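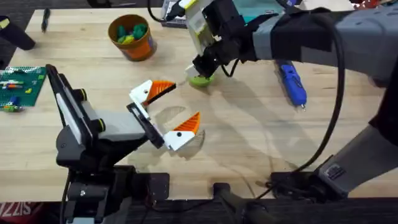 Half-sour cucumbers: brine strength drops after topping up, and the cucumbers go soft

Delyth Edwards
Monday, April 26, 2021

I make fermented cucumbers in a Fasedia crock. The batch was 1000 g of whole pickling cucumbers plus 1520 g of water, for a total of 2520 g, and I used 71 g of Dromia coarse salt. The salt was dissolved in all of the water before it went in. Kitchen temperature is 70 to 73 F. I'm in Prerbridge, and the tap water is chlorinated, so I let it stand in an open pot overnight first.

On day three the liquid was below the tops of the cucumbers. I added plain water until they were covered, 296 g by weight. By day six the brine was cloudy and several cucumbers were soft in the middle. The smell was clean and sour, with no mold or slime.

My recipe says "brine at 4.5 to 5 percent" and I was inside that when I started. Two other recipes say 3.5 percent of total weight. I can't tell whether these are the same instruction. Did the top-up cause the softening, and should the missing liquid be replaced with water or with brine?
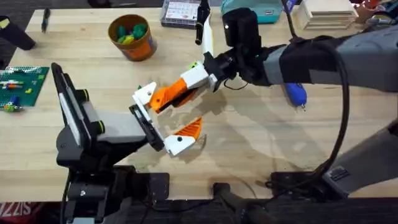
Also, I left the blossom ends on. The recipe did not mention them, and I have seen it stated both ways.

brinecalc

The two instructions use different bases. One counts salt against the water only, and the other counts it against everything in the crock. Cucumbers are mostly water, and over a few days the salt moves into them until the inside and outside are close to even. The figure that matters at the end is the total one.

Your numbers

Salt against water: 71 / 1520 = 4.7 percent.
Salt against water plus cucumbers: 71 / 2520 = 2.8 percent.
After the top-up: 71 / 2816 = 2.5 percent.
Salt needed for 3.5 percent of the original total: 88 g.

So you were in range for the first recipe and well short of the other two. The top-up took you down another 0.3. That is a small change, and I would not blame the softening on it alone. 2.5 percent at 73 F is on the low side for whole cucumbers that stay in the crock more than four or five days. For a short half-sour it's normal.

Cloudy brine by itself is expected. It is mostly the bacteria doing the work, and they settle out in the refrigerator.

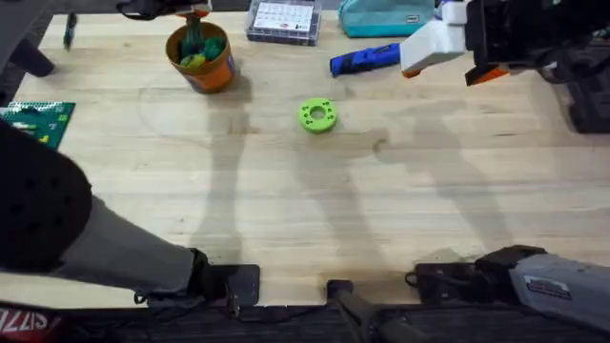

Topping up

Use brine. Mix it at the strength you want the finished batch to have. If the target is 3.5 percent of total weight, dissolve 3.5 g of salt in each 96.5 g of water and pour that in. Plain water is acceptable only if the loss was evaporation, and then the salt is still in the crock and you are putting the level back where it was. In three days with a lid on, you did not lose 296 g that way. More likely the cucumbers shifted or were floating and the weight was not holding them down. Check for that before adding anything.

To bring this batch back to 2.8 percent you would need 8 g more salt, dissolved in a little of the brine you already have. It won't make the soft ones firm again.

Blossom ends

Cut them off, 1/16 inch is plenty. The blossom carries enzymes that break down pectin, and pectin is what keeps the cucumber firm. The stem end can stay. If you can't tell which is which, trim both.

vinegar_or_nothing

Just use vinegar. Half a cup in the jar and they stay hard, been doing it for years and I never weigh anything.

brinecalc

That is a different pickle. Enough vinegar at the start will slow or stop the fermentation, depending on the amount.

J. in the basement

I agree with the percentages above and would add three things to check.

First, the scale. I had an Adeyemi kitchen scale that read fine at 1000 g and was off by several grams under 100 g, so my water was right and my salt was wrong. Weigh something small that you already know. Five US nickels are 25 g.

Second, the age of the cucumbers. Soft in the middle with a firm skin often means they were large, or had been sitting for days before they went in. Cut one open before you start. If the seeds are big or there is a hollow down the center, slice it for salad.
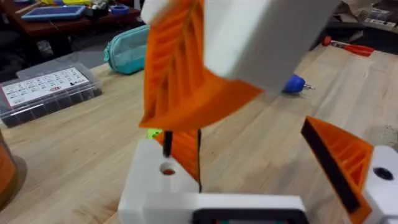

Third, temperature. 73 F is workable but quick. At 65 to 68 F mine take a few days longer and hold their texture better. In October I move the crock to the cellar steps and use the same salt as in summer.

A grape leaf or two is often suggested for the tannin. I have run batches with and without, side by side, and the difference was smaller than the difference between trimmed and untrimmed blossom ends.

Delyth Edwards

Thank you. I checked the weight and it had slipped to one side – two cucumbers were floating above it. The next batch will have 88 g of salt for the same total, with the ends trimmed. I moved the current one to the refrigerator and sorted out the soft ones.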